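June, early, kettle on

Went out to Mottram to look at the Pomer, finally. I've been going on about replacing the old ute since before the shearing and everyone in the house is sick of hearing it, so off I went with a thermos and a list.

It's a side-by-side, petrol, tipping tray, bench seat, and the bloke at the yard was happy to let me take it up the back of the paddock on my own (brave of him!). Lovely thing to sit in. The steering is so light I kept over-correcting on the flat, but once I hit the ruts near the dam it settled right down and I stopped being silly with it. Low range is a button on the dash and you have to be at a dead stop before it'll take, which I forgot twice. Plenty of grunt up the hill with two bags of feed in the tray.

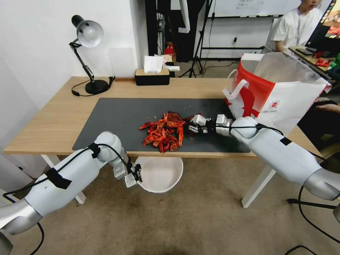

What I didn't like was the brakes. Not bad, just a long pedal, and with our creek crossing I want something that bites at the top. He said they adjust. We'll see. Also the tray latch is on the driver's side only, and I load from the other side every single day of my life, so that would drive me up the wall by August.

Then there's the Getbridge, the diesel one, 14 grand dearer once you put a windscreen and a roof on it. I had a go in that too. Slower off the mark, noisier, but it crept down the steep bit with my foot right off everything and I came back grinning like an idiot. Diesel suits us as well, with the tank already sitting there by the shed. The 20 litre jerry can business for the mower is annoying enough without feeding a buggy out of it.

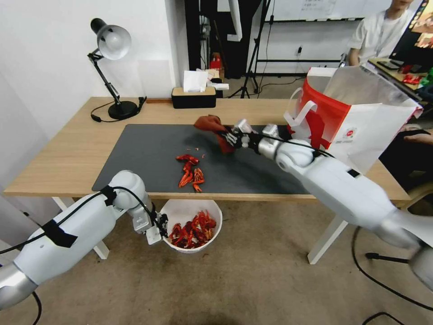 White bowl on the carpet, grey mat on the table.

Rang the insurance mob on the way home, pulled over at the servo. They want 100 dollars more a year for the Getbridge and couldn't tell me why, so I'm to ring back after 10 tomorrow and get someone else.

The Homevard trailer is another question altogether. If I get the diesel it'll tow it easily, if I get the Pomer I'd be right on the limit with firewood in, and I know perfectly well I'd overload it the first cold weekend. I've measured the shed doorway again too. Either one fits, with the mirrors folded on the Getbridge and the old chook feeder shifted out of the way.

Leaning diesel. Need to check the tyres on the ute before I go offering it as a trade-in, the back left was looking very sad this arvo.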